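Search articles Enter keyword Go

September
By the Grakadon Junior Science Desk

Why does wood have knots and rings?

Wood is the hard material inside the trunk and branches of a tree. It is made of very small tubes called fibres. Most of them run up and down the trunk and carry water from the roots to the leaves.

Rings

A tree grows a new layer of wood each year, just under the bark. Wood made in spring is pale, as its tubes are wide. Wood made in summer is darker and more dense. One pale band and one dark band make up one year. A stump with 17 dark bands comes from a tree that lived for roughly 17 years.

Grain

Grain is the direction in which the fibres run. Wood splits easily along the grain and is hard to break across it. To test this, take two lolly sticks. Split one along its length, then try to snap the other across the middle.

Knots

A knot is the place where a branch joined the trunk. As the trunk gets thicker, it grows over the base of the branch. The fibres have to bend to get past – the same way water in a stream bends past a stone. When the trunk is sawn into planks, the branch shows as a dark round or oval mark with curved lines beside it. Knots and swirling grain are easy to find on a desk top with a rustic brown finish.
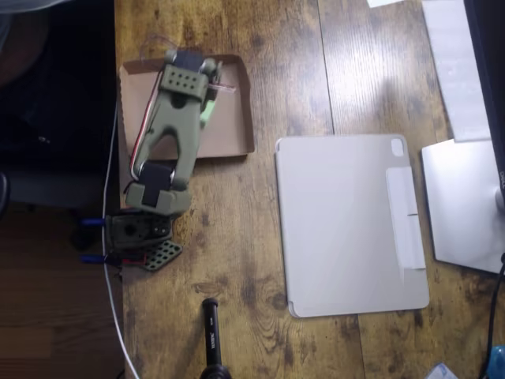

Try it: make a grain rubbing

1. Find a piece of bare, rough wood.
2. Lay thin paper over it and hold it still.
3. Rub the side of a wax crayon over the paper.
4. Mark any knots with a K.

Comments (3)

Listberg Class 2: Our stump had very thin rings on one side. Why?

Ndung'u: The tree may have been leaning, or had more shade on that side.

Vanex: Pencil works too if the paper is thin.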